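Caderno de oficina — par de garras manuais, manutenção e acerto
2021-01-22

Comecei cedo e com vontade, porque finalmente chegaram as molas novas da Kaijage e eu andava a sonhar com isto desde a semana passada. O plano era simples: abrir o par, trocar a mola de retorno do lado esquerdo, limpar as guias dos dois lados, voltar a fechar, zerar a abertura e dobrar roupa até me convencer de que ficou bem. Correu quase tudo pela ordem em que o escrevi, coisa rara nesta bancada.

Estado à entrada, para quem pegar nisto depois de mim: a mandíbula esquerda fechava bem mas voltava preguiçosa, sobretudo nos últimos milímetros. No registo do Jiltau via-se a curva de abertura a fazer um joelho no fim, sempre no mesmo sítio. A direita estava limpa. O Xuân achava que era o encoder, eu apostava na mola. Ganhei eu (fica escrito!), mas ele tinha uma parte de razão e já lá vou.

Desmontagem. Quatro parafusos atrás, os dois de baixo mais compridos do que os de cima, e não se podem trocar: o comprido em cima toca na placa. Marquei os furos com caneta por dentro da tampa para a próxima vez. A mola velha saiu com a ponta gasta de um lado, como se tivesse andado a roçar na parede do alojamento. Passei o dedo e há mesmo uma rebarba minúscula no plástico. Tirei-a com a lâmina, duas passagens, sem lixa, que a lixa larga pó e o pó vai direito às guias.

Guias: pano seco primeiro, depois álcool, depois um nada de massa da Histel na ponta de um cotonete. Quando digo um nada é mesmo um nada. Em maio pusemos massa a mais e passámos a tarde a limpar dedadas de tecido claro, ninguém quer repetir.

E a parte de razão do Xuân: o conector do encoder esquerdo estava bem metido, mas a patilha não prendia. Bastava puxar o cabo de leve e ele andava. Troquei a patilha, puxei outra vez, não mexeu. Não explicava o joelho na curva, mas havia de nos dar uma tarde má um dia destes. Anotado a favor dele.

Fechei tudo, liguei os dois lados ao mesmo tempo e fui para a mesa fazer o zero.

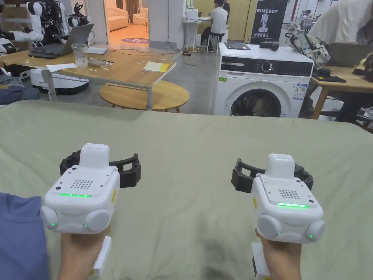 O zero da abertura é a operação de que mais gosto nesta máquina toda, e é também a que mais se estraga por pressa. Faz-se com os dois lados ligados e na mão, nunca pousados: pousada, a mandíbula encosta no tecido e o zero fica com esse encosto lá dentro. Braços estendidos por cima da mesa, cotovelos soltos, e antes de carregar em qualquer coisa olho para as luzes. Quero a barra verde acesa na frente de cada corpo e os pontinhos verdes dos botões laterais também acesos, como estão agora, tudo verde dos dois lados. Se falta um ponto que seja, desligo e volto atrás. Depois abro até ao batente, conto até dois, fecho sem força, conto até dois, abro outra vez. O Jiltau aceita o valor ao segundo ciclo. Hoje aceitou à primeira tentativa e a curva apareceu lisa no ecrã, sem joelho, uma rampa linda do princípio ao fim. Chamei a Mỹ para ver e ela disse apenas «então agora dobra alguma coisa», no que tinha toda a razão.

Valores antes e depois ficaram na folha partilhada, separador Nindico, linha de hoje. Não os copio para aqui para não haver duas versões.

Uma nota sobre o pano verde. Voltei a esticá-lo antes de começar e mesmo assim faz pregas pequenas assim que se trabalha em cima dele. Para o zero não interessa. Para dobrar interessa, porque a ponta da mandíbula apanha a prega do pano juntamente com a peça, e a leitura de força sobe sem motivo. Duas soluções possíveis: prender os cantos por baixo, ou entrar com a mandíbula mais inclinada. Prefiro a segunda, que não obriga a mexer na mesa, mas exige punho. Experimentem as duas e escrevam aqui o que acharem.

Teste com roupa. Comecei com peças pequenas, fáceis, só para ouvir o mecanismo. Ouve-se muito! Com a mola nova o retorno tem um clique curto e seco, igual dos dois lados, e fechando os olhos já não sei dizer qual é qual. Antes a esquerda arrastava e dava um sopro no fim. Se algum dia voltarem a ouvir o sopro, é a rebarba ou é a mola, comecem por aí.

Depois passei às peças compridas, que são as que castigam. Dobrar em tira obriga as duas mãos a fechar ao mesmo tempo e a largar ao mesmo tempo, e era precisamente na largada que a esquerda falhava: ficava agarrada um instante a mais e puxava a dobra para fora do alinhamento.

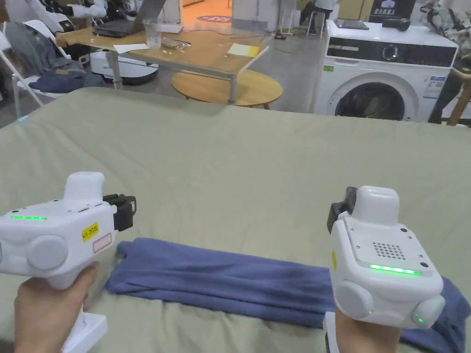 Agora larga junto com a direita. Repeti a largada com o punho em várias posições, mais deitado, mais levantado, com a mandíbula a apontar para mim e para fora, e não consegui provocar o atraso antigo. O Xuân tentou também, com o jeito dele, que é bastante mais bruto do que o meu, e o resultado foi o mesmo. Fiquei mesmo contente com isto. É uma mola de nada, cabe na unha, e muda o trabalho todo.

Ponto menos bom: o botão lateral direito do corpo direito está duro. Funciona, faz contacto, mas pede mais dedo do que os outros. Não abri, já tinha a tampa fechada e o zero feito, e abrir obriga a repetir tudo. Fica para a próxima paragem. Quem sentir que piorou, avise antes de forçar.

Contador de ciclos: acertei o aviso de limpeza do Jiltau para 1.000 ciclos por lado. Estava desligado desde a última atualização e ninguém dera por isso, eu incluído. Quando o aviso aparecer, é só pano seco e álcool nas guias, sem massa. Massa só com a tampa aberta.

Conversa com a Mỹ a meio da tarde, que registo antes que me esqueça: ela quer comparar o fecho com peças grossas, ganga e turcos, onde a mandíbula trabalha quase toda aberta. Acho ótima ideia. A zona junto ao batente é onde a mola nova tem mais força, e eu só a testei com tecido que dobra facilmente. Pode até sair demasiado viva ali. Se sair, há um furo de ancoragem alternativo no alojamento, um passo mais para dentro, que alivia a tensão sem trocar a peça. Vi-o hoje pela primeira vez e fiquei uns bons minutos a admirar quem se lembrou de o pôr lá.

Por fazer:
Botão direito duro — abrir, limpar, ver se é a membrana.
Pedir mais molas à Kaijage, só ficaram 2 na gaveta.
Verificar a rebarba no corpo direito também, que vem do mesmo molde.
Peças grossas, com a Mỹ.
Patilhas de conector: pôr as sobrantes na caixa dos cabos, com etiqueta.

A mola velha está num saquinho colado na contracapa deste caderno. Não deitem fora, quero medi-la na segunda.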